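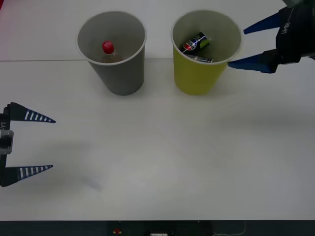

Bullutach gallery: table-top sorting, two arms

Bullutach is a collection of recorded demonstrations for a two-armed table-top cell. Every demonstration is driven by a person from start to finish and stored with the commands sent to both arms, the joint positions read back, and the video streams. The collection is used to train a policy which takes the video and joint positions as input and predicts the next short run of commands. Recording started in November at the Goltis site and is run by Latrice Lyons. Rosario Morelli maintains the storage format and the replay tool.

Entries on this page are single stills taken from the streams. Full recordings are held on the Barer server and are available to project partners on request.

Workspace view

Fixed camera. Two paper cups, one gray-sided and one yellow-green, with a small red-capped bottle in the first and two batteries in the second. Grippers at either side of the white table: black fingers with white stripes on the left, blue fingers on the right.
The fixed view is stored for every episode. It is the reference view for labelling, and the start and end marks are set from it.

Notes on the sessions

A session is 40 episodes. The operator reads a one-line instruction, carries it out, returns both arms to rest and closes the episode. Start positions of the objects are changed between episodes by hand, following a printed sheet. Episodes with a dropped object are kept if the operator recovers it without help; those stopped by a fault are moved to a separate folder and left out of training. The current release holds over 100 sessions.

Clocks on the cameras and the arm controllers are checked at the start of each session with the Oltmanns sync script. If the offset is too large, the session is not opened. Earlier sessions lacked this check and have been marked as such in the index.

Wrist view

Small camera at the gripper, looking down between the two blue fingers. A mostly black drinks can stands towards the far side, with parts of a yellow-green object and a dark gray one to the left.

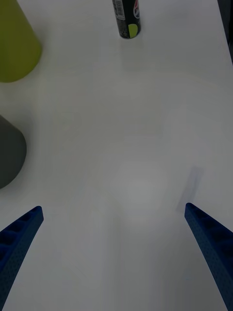
Are failed grasps removed before training?

Failed grasps stay in the set when the same operator tries again and completes the task within the episode. The policy needs examples of moving from a missed grasp back to a workable position, and these are rare in clean recordings. Each one carries a label, so a partner who wants clean runs only can filter them out in the replay tool.

Index and access

Episodes are listed by session number, operator code and instruction. Version 18 of the index replaces all earlier ones. Corrections to labels should be sent to Rosario Morelli with the session and episode numbers; requests for access go to Latrice Lyons.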